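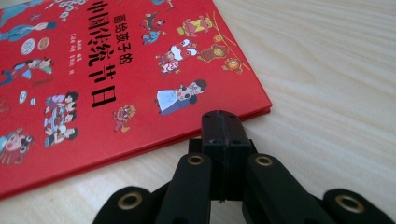

*中国传统节日, a red hardcover on a pale wooden table.*

# Gilar Gallery Rail

The Gilar is a hanging rail for people who own more art than wall. It screws in just under the ceiling, takes sliding hooks, and lets you move a painting left by an inch as often as your household will tolerate.

Arkden makes it in white and in a gray called Pollen, a name we have asked about and received no answer on.

**In the box**

- 2 rail sections, with a joiner
- 4 sliding hooks
- 2 end caps (the cat will want these)

Screws are included. Wall plugs are not, as Arkden takes an optimistic view of plaster.

**Who uses it**

The Mahuika rooms have had theirs up since December, through one group show, one solo show and a closing party that got into the stairwell. Jolene Harawira, who hangs everything there, reports that the rail is straight and the building isn't. She now measures from the rail.

**Worth knowing**

Hooks lock with a quarter turn. Cords are sold separately — buy the clear ones unless you enjoy explaining string to collectors. Cutting the rail to length voids the return policy, and Elsie Baxter at the front desk can spot a hacksaw edge from across the shop.

Pickup or delivery. Rails ship in a long tube and will not fit in a taxi.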